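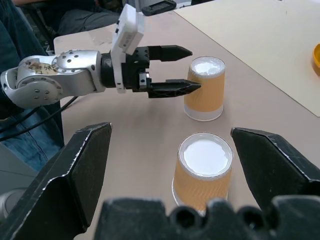
Near cup between the fingers, second arm open at the other one.

April, evening. I am writing down the rules for the two-arm table before I forget what we agreed. Tharushi wants them on one page. I had two pages at lunch and she gave them back to me.

First rule: an arm comes to a cup with the fingers open wide, and it stops before it closes. Rizwan thinks the stop is too long. I think a person sitting near the table must have time to say no. We did not finish this discussion.

Second rule: only one arm may enter the middle of the table. The old Hisgate sheet said "the arms should take care," and I do not know how an arm takes care. I wrote "must wait" instead.
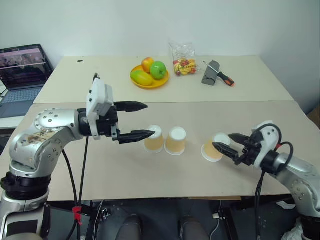 Notebook 4, p. 39

Third rule, about the back table. Fruit, candies and tools stay behind the seam, and the cups stay in front of it. Shafiq asked if a screwdriver is allowed there at all. My opinion is that tools go in the drawer before power is on, but I wrote it as "should," and I am not happy with this word.

Also cables. They hang down past the table edge, and people's knees are close to them. I want a line in the rules that the person checks the cables before sitting down. Thilini will find a better sentence for it, her English is more natural than mine.
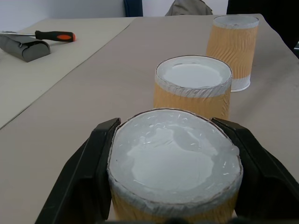

Cup held, two more farther along the table.

Fourth rule: when a cup is held, hands stay off the table, also for a small correction. Niamh asked what to do if a cup falls. Press stop, then pick it up. I added it.

Tomorrow: print, sign, ask Rizwan again about the stop.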